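4.2 Picking from hooks

The second task set was built to look like a corner of a hardware store. Hand tools hang on a pegboard and a shopping basket stands on the floor next to it. The robot is told the name of one tool, has to take it off its hook, and has to put it in the basket. A store worker does this kind of thing all day when filling an order, and most people do it without looking for more than a moment.

We ran 121 trials with the Takon policy and the same number with the Vikeo baseline. A trial counted as a success only if the named tool ended up fully inside the basket and no other tool fell. Takon succeeded in 92 trials and Vikeo in 57. Both policies used the same arm, the same wrist camera and the same starting pose. The tools were moved to different hooks between trials, and the hooks that were left over stayed on the board empty.

Most of the failures came from the way a tool hangs. A hook has to be cleared before the tool can move sideways, and the policies often pulled straight out instead of lifting first. Tools still attached to their retail cards were harder again, as the card can bend and hide the hook from the camera. Shiny spots on the board also gave trouble in some trials, though we did not control the lighting closely enough to measure this.

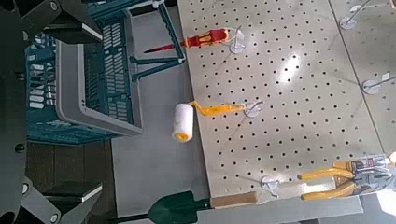 Figure 2. Wrist camera view in the hook-picking task, gripper open. A screwdriver, a small paint roller and a pair of pliers hang from the pegboard; the basket is beside the gripper.

Gregor Crichton, commenting on a draft of this section, wrote that a success rate on its own says little about whether a machine is ready for a shop floor. In his view the number to report is how often a person has to step in during a full shift, including the time spent picking up whatever was dropped. He added that a worker who knocked things off the board this often would not be left alone with it.

We agree with the point about dropped tools and now list them separately in the appendix. We can't report a full shift. The longest unbroken run in our tests was 2 hours, after which the gripper pads were changed. D'Amico grippers were used for all runs.

The household tasks in Section 4.1 gave a similar picture. Objects standing on a flat surface are mostly handled well by either policy. Anything that hangs, is clipped on or has to be unhooked remains unreliable, and we would not yet leave the system to fill orders without a person nearby. Section 4.3 repeats the hook task with the Luvavon training data added.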